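How Cardboard Boxes Are Made

Kemham Children's Library – Everyday Things

A cardboard box looks like a simple thing. It is made of paper, it is usually brown, and most people flatten it and put it out for recycling without thinking much about it. But the paper in a box may have been made and used several times before it got to your house.

Is it really cardboard?

People use the word "cardboard" for more than one material. A cereal box is made from a single thick sheet called paperboard. A shipping box is usually made from corrugated board, and that is the kind this page is mostly about.

Corrugated means "folded into ridges." If you look at the torn edge of a shipping box, you will see a wavy line of paper with a flat sheet of paper on each side. The flat sheets are called liners. The wavy part is called the medium, and each wave is called a flute.

Why are the waves there?

Try this with some ordinary paper. Lay one sheet across the gap between two stacks of books. Put a coin in the middle. The paper sags. Now fold the same sheet back and forth like a fan, lay it across the gap with the folds running from one stack to the other, and put the coin back on top. This time it will hold the coin, and probably several more.

You have not added any paper. Folding it made it stiffer. The flutes in a box do the same job, and gluing a liner to each side keeps them from spreading out flat again. The flutes also leave little spaces full of air, so the board can take a bump and the thing inside is less likely to be damaged.

In most boxes the flutes run up and down when the box is standing the right way up. They work like rows of tiny columns. A box turned on its side cannot carry nearly as much weight on top of it.

Starting with wood

Paper is made of fibers. Fibers are very thin threads that come from plants, and most of the fibers in a box come from trees. Pine and spruce are often used. Their fibers are long, and long fibers make strong paper.

At a paper mill, logs go into a big turning drum that rubs off the bark. Then a machine with spinning blades cuts them into chips. The chips are cooked under pressure in a tall tank with water and strong chemicals. Cooking breaks down a substance called lignin, which holds the wood together like glue. What comes out is a soft, wet brown mush called pulp.

This way of making pulp is called the kraft process. "Kraft" is the German word for strength. The paper is brown because some of the lignin is still in it and nobody has bleached it. White boxes are made with bleached paper on the outside.

Starting with old boxes

A lot of pulp does not come from new wood at all. Used boxes are pressed into bales and sent to a mill, where they are mixed with water in something like a giant blender. The paper falls apart into fibers again. Screens and spinning cleaners take out staples, tape and bits of plastic.

Each time fibers are recycled, they get shorter and weaker. After several trips some of them are too short to hold together, and they are washed out. For this reason mills keep adding some new fibers to the old ones.

From pulp to paper

Pulp going onto a paper machine is almost all water. It is sprayed in a thin layer onto a moving screen. Water drains through the holes and the fibers settle on top in a mat. The mat is squeezed between rollers and then passes over heated metal drums until it is dry.

Paper machines can be very long. The one at the Udport mill is 445 feet from end to end, and the finished paper is wound onto rolls taller than most fourth graders. School groups can watch it from behind a window, but not in February, when the mill closes its visitor walkway for repairs.

Making the board

The rolls go next to a box factory. There, a machine called a corrugator warms the medium with steam so that it bends easily. The paper is then pressed between 2 rollers with teeth that fit together like gears, and it comes out wavy.

Glue is put on the tips of the waves, and a liner is pressed on. Farther down the machine the other side gets glue and a liner too. The glue is mostly starch and water. Starch is the same stuff that makes gravy thick, and much of it comes from corn. The board goes over hot plates to set the glue, and then it is cut into flat pieces called blanks.

Cutting and folding

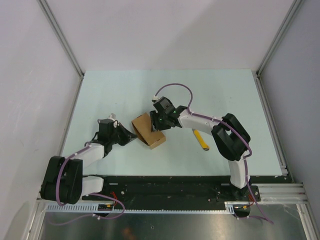
This page was last changed on November 26, 2018.

A blank does not look much like a box. It is a flat shape with slots cut into it and lines pressed into it. The pressed lines are called scores. They tell the board where to bend. If you try to fold board where there is no score, it usually makes a crooked, lumpy crease.

Even a small brown cardboard box starts out as a flat piece. For an ordinary shipping box, one machine prints any words or pictures, cuts the slots, presses the scores, folds the blank and glues one seam. A fast machine can finish about 200 boxes in a minute. They leave the factory flat. Flat boxes take up much less room on a truck, and the person packing them opens them up and tapes the bottom.

What can you do with an old box?

Take out anything that is not paper, such as foam or plastic bags. Pull off the tape if it comes away easily. Flatten the box and keep it out of the rain. Board with a lot of grease on it, like the bottom of a pizza box, may not be wanted, so check the rules where you live.

Words to know

Fiber – a very thin thread from a plant
Flute – one of the waves inside corrugated board
Liner – the flat paper on the outside of the board
Pulp – wet, mushy fibers used to make paper
Score – a line pressed into board to help it fold

Next in Everyday Things: How Pencils Are Made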